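Our Rain Project: Final Report
Group 4, Environmental Studies, Norbridge

So our group (me, Hanyu Guo and Rami Saliba) picked rainwater because we thought it would be easy. You put out a cup, it rains, you write a number down. Well, it took us most of May to get numbers we trusted!

Our question was pretty simple: does tree cover change how much rain reaches the ground, and do people who garden under trees know it? We got the second half from Hanyu's aunt, who waters her ferns right after a storm and gets teased for it.

We made five gauges out of soda bottles with the tops cut off and flipped over like funnels. Two went under trees, two went out in the open, and one went on Rami's balcony as a backup (the balcony one blew over, so it isn't in the results). Every gauge got a strip of tape with marks on it, and we checked them all at 7 in the morning before class. I also wrote down what the sky was doing each time, which sounds silly, but it helped later when our notes got mixed up.

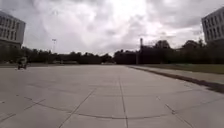

Paora Grimshaw thought we were asking for trouble with the soda bottles, and told us the bumps in the bottom would throw off every small reading unless we filled them in first. Good call! We poured in water up to the first straight part of the bottle and started our marks from there. We had to toss our first few readings, and I was pretty grumpy about it.

After that things went better. Over the whole project our open gauges averaged 153 millimeters and the ones under trees came in lower every single time it rained. In light rain the tree gauges sometimes caught almost nothing, and in heavy rain the gap got smaller. Rami thinks the leaves fill up and then start dripping, and our textbook says pretty much the same.

We also looked at where the water goes once it lands. Soil soaks up a lot of it, but pavement mostly sends it off to the sides, so a tree planted next to concrete can end up thirsty even in a wet month.
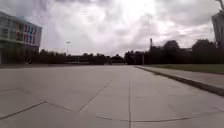 Large concrete slabs, with trees in the distance.

For the gardening part we talked to four neighbors. Dalal Moussa was the only one who already watered under her trees after rain. The others said they'd try it.

If we did this again I'd want more gauges and straight-sided jars from the start. Hanyu wants to compare different kinds of trees, and Rami wants a balcony with less wind. Our readings are in the blue folder with the tape strips.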